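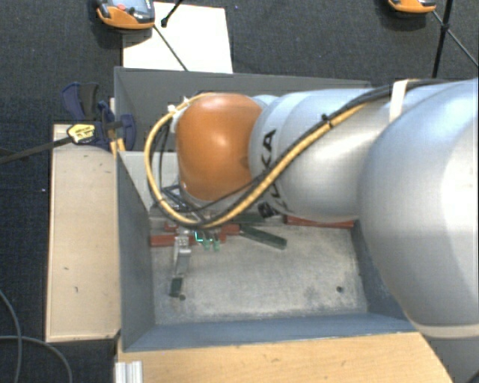
撰文：Annunziata Bianchini　Bramen 工坊技术组　十月

料箱取件工位布置与维护要点

本页面向在工坊内自行搭建取件工位的人员，内容整理自 Hevis 项目的料箱取件试验。试验研究的问题是：细长工件散放于深箱时，夹爪应从何处下指，方能减少碰壁与空抓。以下各条按工位准备的先后排列。

一、料箱固定
料箱须在标定之前夹紧。用杆式夹将木板与箱体固定，夹头贴实箱壁，手柄拧紧后再轻推箱角，确认无位移。试验初期曾因箱体移动两毫米而整组数据作废，此后每次开机前均须复查夹具。箱底磨痕不必打磨，但应擦净油污和碎屑，箱底小孔内的积尘用细毛刷清除。

二、线缆整理
沿臂外侧走线时，腕部须留出弧形余量，供末端转动。绑扎带不宜过紧，以线束能用手指略微推动为度。扎带尾端剪平，避免刮擦相邻线皮。装好后以低速将腕部转至两侧极限，观察线环是否挂碰箱沿。KUKA 机械臂的随机手册对外部线缆另有规定的，以手册为准。

三、下指位置
条形工件贴靠箱壁时，直接夹取两端容易使指尖顶到斜壁。试验比较了两种做法：甲法取工件中段，乙法先将工件拨离箱壁，再行夹取。全部试验共1,615次，其中甲法957次，其余为乙法。乙法的空抓较少，但单次用时较长。工件相互叠压时，两种做法差别不大，应优先夹取最上层的一件。
碰壁记录共434次，多数发生在箱角附近。据此建议将箱角设为限速区，指尖进入后降速，接触力超限即停。限值由各工位自行测定，不得照搬其他工位的参数。

四、指尖检查
每班开始前检查夹指根部螺栓，松动者按规定力矩复紧。指尖垫片如有翘边或缺口，应成对更换，更换后重新标定指尖高度。Reisinger 工位沿用旧垫片时，需在记录表备注栏注明。

五、颜色与照明
红色与绿色工件混放时，应分别采集识别样本，不可只用一种颜色调试。箱壁为灰色，阴影处与深绿色工件的明度接近，识别阈值须在箱内暗角处单独核对。照明位置一经确定，应在地面贴标记，移动后须重新采样。

六、试验记录
每次取件记录下指位置、工件颜色、是否叠压及结果四项。结果栏仅填“成功”“空抓”“碰壁”或“中止”，其他情况写入备注。记录表统一使用 Iltis 格式，文件名不加空格。中止的试验同样保留，不得删除后补做。

七、收尾
停机后将机械臂移出料箱上方，再取出工件并擦拭箱底。手持工具归位，不得留在料箱旁的板面上。地面线缆应避开通道，确需横过时加盖线槽。

本要点适用于硬质条形工件。软质或带涂层的工件尚在试验中，相关参数另行公布。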